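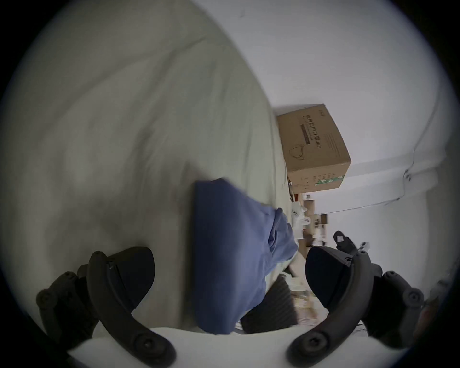
*Roubaix, 14 juin*

Me voilà repartie dans le grand rangement de la chambre ! Le tissu bleu tout chiffonné, je ne sais toujours pas quoi en faire : chiffon, ou pile des choses à plier ? J'ai hésité un bon moment — puis j'ai mis la bouilloire en route.

Le lit, lui, reste dans son coin. J'avais repéré une commode Mondier à 621 euros (jusqu'à 55 euros de livraison en plus, merci bien), et Wayne m'a convaincue d'attendre la rentrée. Alors je trie, je plie, je recommence.
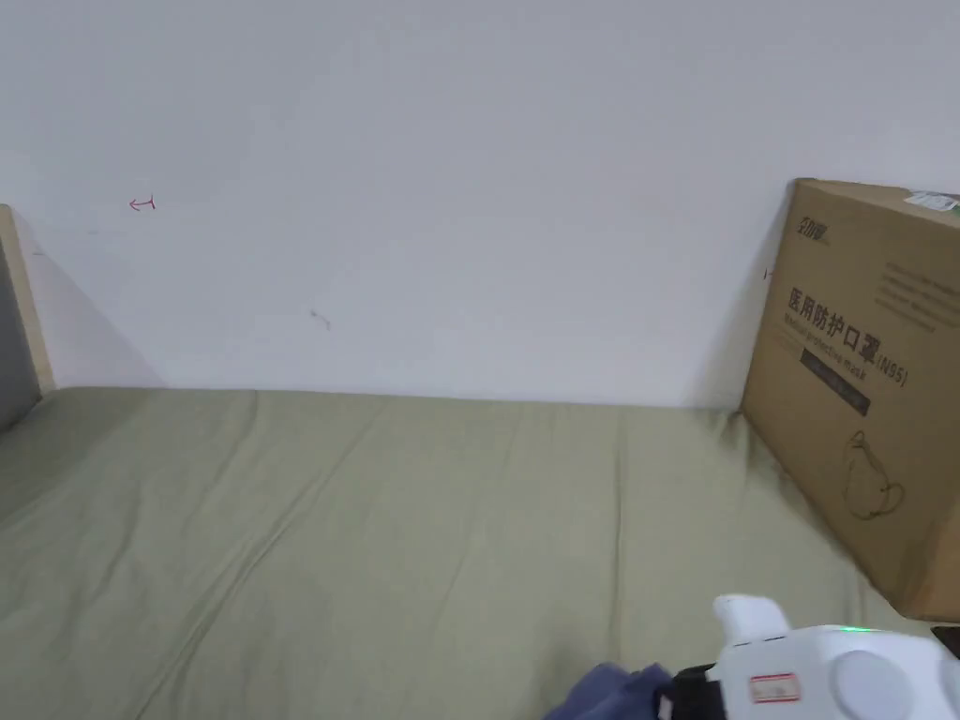
**Neville Fairclough**

C'est à lui que je dois ma méthode : tout poser sur le lit, carton compris, et s'interdire de se coucher tant qu'il en reste. Le drap vert olive pâle est donc à peu près tendu, avec ses plis, et le grand carton de masques N95 attend contre le mur. Ah, et les petites marques rouges sur le blanc... il faudra que je frotte ! Demain, j'attaque les étagères du couloir.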